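Wrist camera crops: planner refuses grasps when the plate is full

wubshet_w
Posted Saturday, 9:14 am
I'm on the Nukier planner with the stock segmentation node. With one or two toys on the plate it's fine. Pile up more and the node merges neighbors into one mask, then the planner returns "no valid approach." Wrist view of the kind of clutter I mean:

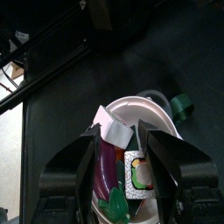 Wrist view. Purple eggplant on the left, patterned white box on the right.

The eggplant and the box come back as one object. I've tried min_area at 300 and at 382 with no difference. Anyone split these reliably?

natnael
Posted 9:40 am
min_area only drops small blobs. It won't separate two that touch. Look at the depth edge threshold. Also, glossy toys give bad depth on the highlights, so your edge may be missing before segmentation even starts.

T_Fikre
Posted 10:05 am
I disagree that it's depth. We had the same merging in Clatow with depth off. The crop was the problem. The fingers take up a lot of the wrist image and the node was treating them as part of the object. Mask the gripper out first. It's a static mask, so you draw it once per finger opening. We ended up with 8 of them.

natnael
Posted 10:22 am
Eight masks to maintain is a lot when you could render the gripper from the URDF.

T_Fikre
Posted 10:31 am
Sure, if your wrist calibration is good. Ours drifts.

wubshet_w
Posted 1:17 pm
Masked the fingers and it's better, but I still get merges. I could take the object list from the overhead view and only use the wrist for the last correction. The table looks like this from there:
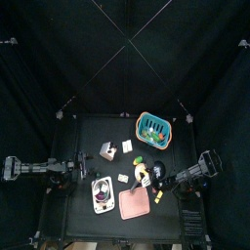 My worry is the basket at the back right. The items in it are small from that distance, and I don't know if the masks will be good enough to hand over. Inference time is OK. I have nearly 3,000 labeled crops, but they're all from the wrist.

adanech_g
Posted 2:02 pm
Don't train on wrist crops and run it overhead. Label a small overhead set first and check the basket separately from the open table. I'd also log which view each rejected grasp came from. The Nukier error text is the same for both.

natnael
Posted 2:10 pm
Agree with the logging. Still think you should plot the depth.

wubshet_w
Posted 2:26 pm
Will do both and post the plots in this thread.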